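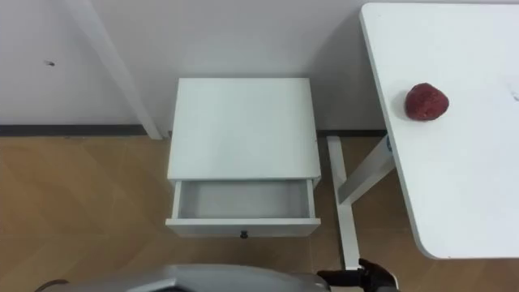 El **parqué en espiga** es un revestimiento de suelo formado por tablillas rectangulares de madera colocadas en zigzag. Se distingue del modelo llamado punta de Hungría en que sus piezas conservan los extremos rectos, sin corte en ángulo.

## Historia local

En Gesulstead, la técnica se difundió a través del taller Petomora, dirigido por Selvaraj Weerakoon. Su primer encargo de importancia fue la sala de lectura de la Casa Misar – de 53 metros cuadrados –, para la que se emplearon alrededor de 800 tablillas de roble.

## Colocación

El trazado parte de un eje central, y las piezas se encolan sobre una solera nivelada. En el perímetro se deja una junta de dilatación que queda oculta bajo el rodapié. El lijado se realiza en varias pasadas, de grano grueso a fino, antes de aplicar barniz o aceite.

## Véase también

- Tarima flotante
- Punta de Hungría
- Rodapié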